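Two nights in Ternesero without a car?
Posted in: Trip planning

Si-woo Ma
We arrive in Ternesero by train on a Monday in July, in the early evening, and leave two mornings later. No car. Is the old town walkable from the station with a suitcase, and is it better to stay there or down by the harbor? We also want to see Stina if the bus runs on weekdays. I found two timetables online and they don't agree.

Antigoni Zervas
I lived there until last year. The station is at the bottom of the hill and the old town is at the top. With a suitcase take bus 12, which stops outside the station and goes up to the market square. Walking takes 25 minutes and the last part is cobbles and steps.
The harbor is flat and has more restaurants, but it is noisy in summer until 1 or 2 in the morning. The old town is quiet after dinner. If you sleep badly, stay up the hill.
Stina bus: weekdays yes, from the harbor side, not from the station. Go by the timetable posted at the stop. The last one back is before 7 in the evening, so check it when you get off.

Thodoris Dimitriou
harbor. more to do

Mererid Rowlands
We did the same trip without a car and stayed in the old town, on a lane behind the Tzavaras bakery. I agree about the bus up the hill. Buy the ticket at the station kiosk, as our driver didn't take cards. 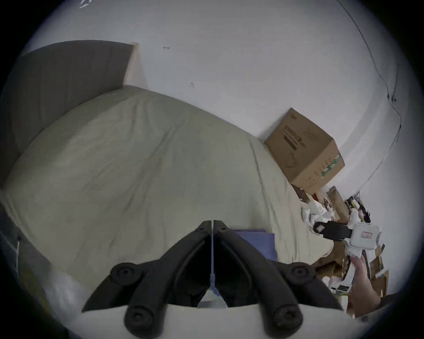

Ask for a room at the back if you can, because deliveries to the square start before 6. Many of the smaller guesthouses have no one at the desk after 8 p.m., so send them your train time ahead.
For Stina we took the morning bus and had enough time for the fort and lunch. The fort has 77 steps and no shade. I would not try to fit in the museum on the same day.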